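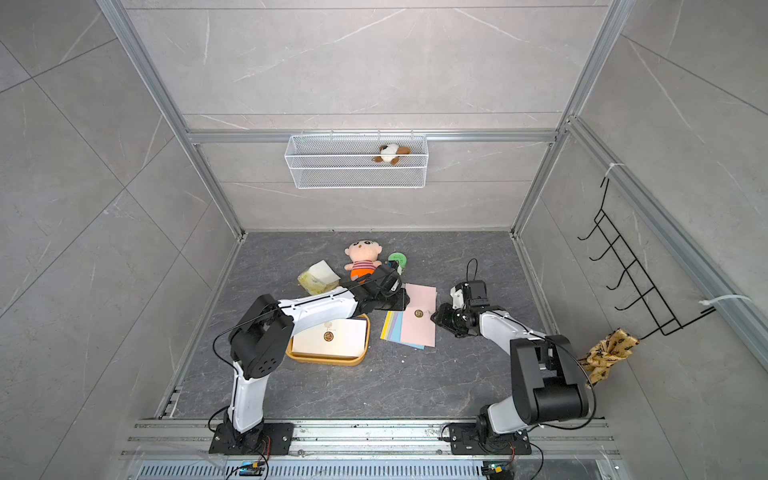 Two-arm sorting cell, Jandano test floor, Hodthorpe.

News > Company Releases > Safety

Jandano pauses two-arm cells after grip fault

HODTHORPE, 7/4/22 - Jandano has paused work on its two-arm sorting cells after a fault that let a gripper keep closing when it had been told to stop. No one was hurt.

The fault came up during a long run of mixed household items, including paper, soft toys and small packs. After 417 picks, one arm lost its stop signal for 3 seconds. The second arm kept moving during that time, and the cell did not shut down as it should have.

Engineers traced the problem to a software update sent out in February. The update changed how the two arms share a stop command. Some 120 cells have it installed, and owners of all of them have been told to switch off power before reaching inside.
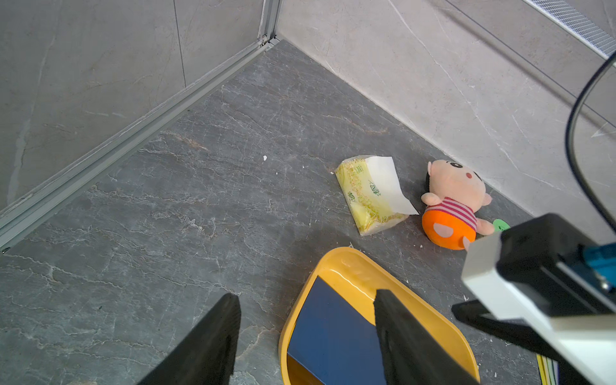
Manuela Ferri said the Clernley plant had reported a late stop in the spring and should have had an answer sooner. She asked that the full test log be shared with every site, and Jandano has agreed to do so.

A corrected version is now being tested. Of the cells affected, 93 can be updated over the network - the rest need a visit from Neves, the service contractor. Cells should stay off until the new version is in place.

Owners with questions can ask for Charmaine Maluleke at the Hodthorpe office.

Contact | Copyright Jandano | Back to top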